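### 4.2 Breath counts and the wandering class

Teachers at the Costigan studio were asked to hold each pose for five breaths. Whose breaths was left open, and Grasso's turned out to be very long. 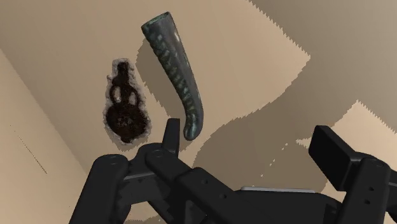
Of 40 students, 13 came out of pigeon pose early, most of them looking at the clock. Mudgway's group, who were told to count for themselves, stayed put and complained less.

**Figure 2.** Arm and base.

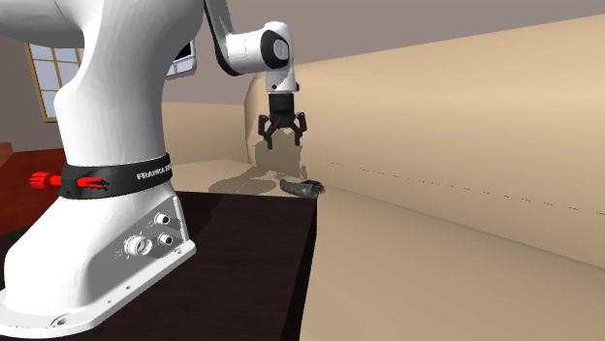 ### 4.3 Limits

Both teachers knew they were being timed. One of them sped up.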